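Speaker notes, Skornik workshop, Tuesday afternoon slot
Talk: Cheap labels from handheld gripper demos

Slide 1. Title

Hi everybody, thanks for sticking around after lunch. Say who I am, say who did the work: Amancay Paredes and Lautaro Durán on the data side, Seul-gi Cho on training. I'm Nicanor Figueroa and I mostly argued with all three of them. Mention the code name Gaston now, so people aren't confused when it pops up on the plots.

Slide 2. What we wanted

We had 1,000 handheld demos recorded in ordinary homes. Bedrooms, kitchens, a couple of hallways. The person holds a gripper in each hand, the camera rides on the gripper, and you get lovely natural motion out of it. What you don't get is any idea of where one step stops and the next one starts. And our policy wants those boundaries badly!

(Ask for a show of hands: who has cut demos into steps manually? Wait for the groans.)

Slide 3. The old way

Two annotators per demo, scrubbing through video, marking every grasp and every release. Lautaro did the first batch himself and came back with a lot of opinions about it. The trouble is that people disagree about when a grasp begins. Is it when the fingers start closing? When they touch the thing? When the thing moves? We wrote a guide, then we rewrote the guide, and the marks still wandered.

Slide 4. Why homes are hard

Stay on this one a minute. On a lab table you can cheat, you segment the one object on the plain background and you're done. On a bed full of snack bags you can't. Foil packets are shiny and floppy, and they overlap.

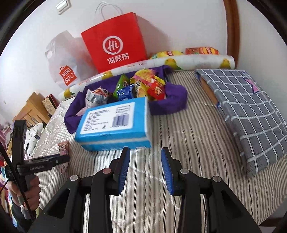

So any method that starts with "first, find the object" is already in trouble by the time it gets to the interesting part. Seul-gi tried it for most of October. She had a decent detector and it did fine on boxes, and then it would decide that three bags of chips were one big bag of chips and everything downstream fell over.

Slide 5. The idea

Forget the object. Look at the fingers! They sit in nearly the same place in every view from that camera, so you can track the gap between them with a very small model. When the gap shrinks and then stalls before it's fully closed, something is probably in there. When it opens up again, you've let go. We add wrist speed as a second signal and that's the whole Gaston labeler.

(If Leandro Jara is in the room, thank him, the stall trick came out of a hallway chat with him.)

Slide 6. Results

We held out 109 demos with careful hand labels. Gaston's boundaries land closer to the agreed mark than a single annotator's do, on average. I was surprised, so we reran it, same answer. Go slowly over the plot, the colors are bad on projectors. Gray is human, orange is us.

Then the policy. Trained on Gaston's labels it matches the one trained on hand labels for picking up and putting down. It's worse on folding cloth, and I want to say that out loud before somebody asks.

Slide 7. Where it breaks

We found 13 demos where it fails completely. Most are very thin things, like a sheet of paper, where the gap closes all the way and the labeler thinks you grabbed air. A few are pushes with closed fingers, no grasp at all. Play the Wieczorek clip here if the sound works, skip it if we're running behind.

Slide 8. Next

Amancay is adding a little force sensing for the thin stuff. We're also looking at demos where one hand holds a bag open and the other one reaches in, because right now we label each hand separately and that's clearly silly.

Slide 9. Questions

Leave the failure slide up during questions, people always want to go back to it. Backup slides are the Wutari comparison and the wrist speed ablation. Repeat each question into the mic, I forgot last time.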